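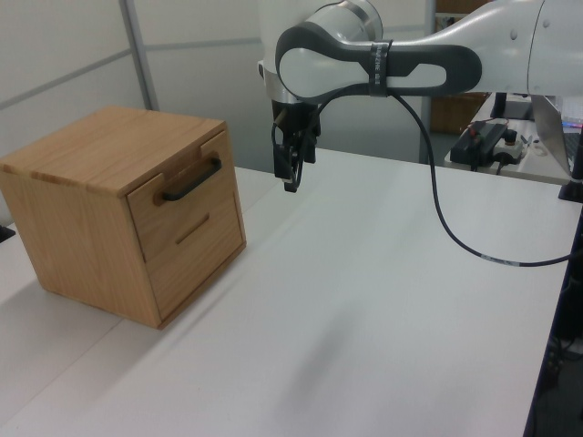
Pre-Trip Gear and Rental Room Safety Checklist (with my comments)

I go through this list before every long trip, usually with a cup of tea and the whole pack spread across the bed, and then I do the second half of it when I get to wherever I'm staying. It started life as a page in the back of a notebook after a strap gave out on me on the ferry dock at Tomoana, and it has grown a good bit since then. Print it, scribble on it, cross out whatever doesn't suit the way you travel. The comments are from my last run-through in September, before four weeks away with one carry-on.

PART ONE: THE PACK

1. Shoulder straps and stitching
Result: OK
Comment: Tug each strap hard where it meets the back panel, and then do it again with the pack loaded. My Jeltton has had a lot of miles put on it and the stitching is still tight, bless it, but there's a little fuzz on the left side that I'm keeping an eye on.

2. Buckles and zippers
Result: One repair needed
Comment: The chest buckle clicks but slides open if I lean on it, so I've ordered a new one. Open and close every zipper all the way, even the pocket you never use (especially that one, mine had a granola bar in it from goodness knows when).

3. Power bank
Result: OK
Comment: Look for swelling, dents, or a case that has started to split at the seam. If you find any of that, don't take it and don't put it in the kitchen trash either; find a battery drop-off. It rides in the cabin with me, never in a checked bag, and I read the airline's battery page again each time.

4. Charging cables and plug adapter
Result: Replaced one cable
Comment: Bend each cable gently near both ends and look for bare wire. I tossed one that was showing copper, even though it still charged fine and I was fond of it.

5. First aid pouch
Result: Restocked
Comment: Check the dates on everything. Out went the old antihistamines and in went new ones, plus 11 bandages in mixed sizes, the blister kind included, and the good tweezers I keep stealing from myself for the bathroom.
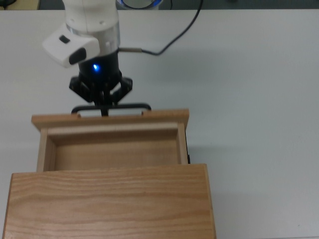
6. Water filter
Result: OK, replace after this trip
Comment: My Lorkora is rated for 1,000 liters and I keep a tally in pencil on the storage bag. Flush it at home before you leave and see that the flow is steady. If a filter of this kind has ever frozen, let it go and buy another one.

7. Rain cover and 50 feet of cord
Result: OK
Comment: Hold the cover up to a bright window and look for pinholes. Run the cord through your fingers and feel for thin spots. Mine doubles as a clothesline, so it gets more wear than you'd think.

PART TWO: THE ROOM

8. Smoke alarm
Result: Check on arrival
Comment: Find it and press the button. I carry a small travel alarm by Zenness for the cabins and guesthouses that haven't got one, and it has earned its little corner of the pack many times over.

9. Way out
Result: Check on arrival
Comment: Walk from your bed to the nearest exit before you unpack, and then find a second one. Try the window and see that it opens. I leave my shoes and flashlight by the bed, always on the same side.

10. Tall furniture
Result: Check on arrival
Comment: Give dressers and wardrobes a gentle push to see if they rock. If you're traveling with little ones, ask the host whether the tall pieces are fixed to the wall, and open only one drawer at a time until you know.

11. Outlets and door lock
Result: Check on arrival
Comment: No scorch marks, no wobbly sockets, and a lock that turns easily from the inside. I ask for another room if any of that is off, and I've never had a host be cross with me over it.

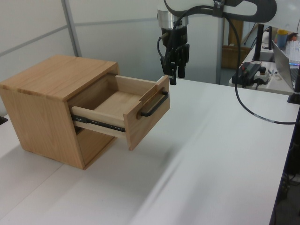 Do I need to do the whole list for a short weekend trip?
For a weekend I do the power bank, the cables, the first aid pouch, and all of Part Two. The rest can wait if you checked it within the last couple of months and the pack hasn't been dropped or soaked in the meantime.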